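Two Grippers, One Bag: what we learned swapping fingers on the Fahy arm
Speaker notes, afternoon session. Talk runs 20 minutes, leave the rest for questions.

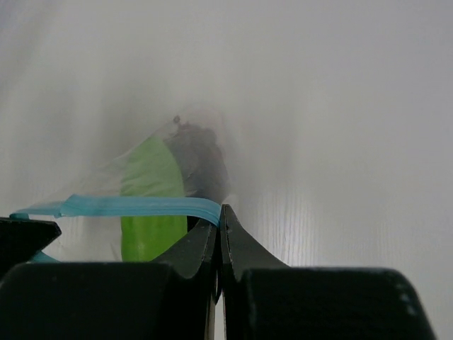 OPENING

Hi everybody. I work on the handling side at Drikoveo, and I've spent most of the summer arguing with zip-top bags. (Pause. Somebody always groans, let them.)

So I want to talk about picking up things that don't hold still. A box is easy. A mug is pretty easy. A clear bag with stuff in it is a pain, and it's a pain in two places at once: the fingers have trouble getting a good bite and the camera has trouble telling where the plastic stops. We had two grippers on the bench and I wanted to know which one to keep. I thought I'd have an answer in a week! I had one in August, and I started in June.

THE TWO GRIPPERS

First one is the Stastis. Parallel jaws, flat rubber pads, very strong, and everyone in our lab already knew how to drive it. Second one is the Drisness, with the curved fingers that narrow down at the tips. I'll admit I liked the Drisness before we ran anything, so take that into account.

Same arm for both, same wrist camera, same controller. We did swap the camera bracket when we changed grippers, and I'll get to why that bit us.

HOW WE RAN IT

Each try goes like this. Bag on a white tabletop, arm comes down, fingers close, lift, hold, set it down inside the taped square. If the bag leaves the fingers at any point before the square, it's a miss. If it lands half in the square, also a miss. Serena Caputo wanted half points for those and I said no, and we've both stuck to our positions.

Total was 1559 tries. We planned 900, then found the bracket problem and had to redo a big chunk. (If people ask, yes, the bad ones are thrown out of the comparison, but I kept the recordings.)

WHERE TO GRAB

OK, this is the part I really want people to take home. We started out going for the middle of the contents. It sounds sensible, right? You find the big colorful lump, you close on it. But then you're squeezing whatever's inside, and the contents shift around, and the film slides over them.

So we moved the target to the zipper seal. The seal is stiffer than the rest of the bag, and on the bags we like best it's blue, so the camera has something to look for besides shiny nothing. You pinch there and let the contents hang.

The Drisness was much happier with this. Those narrow tips can close down on a thin strip and be nearly touching, with just the seal between them. The Stastis pads are wide, so they'd push the bag flat before they got hold of it, and then you've got a wrinkle where the seal used to be.

(Slow down here. Last time I rushed this and got three questions that were all the same question.)

THE CAMERA

Clear film on a white table. I don't recommend it, and I also don't think you get to avoid it, so we kept it in. With a bright green thing in the bag you get a nice strong shape. With something dark and lumpy you still get a shape, but the plastic softens the outline and the estimate wanders. The film itself is just little streaks of reflection, and the top of the view can wash out to pale gray.

Now the bracket. When we went from Stastis to Drisness, the camera ended up tilted a hair from where the calibration thought it was. The arm kept closing a little to one side of the seal, every time, and I blamed the fingers. I blamed the fingers for 127 tries! Serena put a ruler on it and found it before lunch. Please recalibrate when you swap, even if the bracket "only goes on one way."

FORCE

Quick one. We started both grippers at the same closing force and I don't think that was fair to either. Wide pads spread the load, narrow tips don't, so the same setting feels totally different to the bag. We ended up backing the Drisness off and ramping it in two steps: touch, wait, close. It's slower. I can live with slower.

WHAT WE KEPT

We kept the Drisness for bags. The Stastis went back to boxes and jars, where it's great, and I don't want anyone from that team chasing me down the hall. We haven't tried heavy bags yet, or bags with air trapped in them, and those are next on the list.

QUESTIONS

If they ask about suction: we tried it early on, before this comparison, and I don't have numbers worth showing.
If they ask for the controller settings: happy to share, come find me or Serena by the coffee.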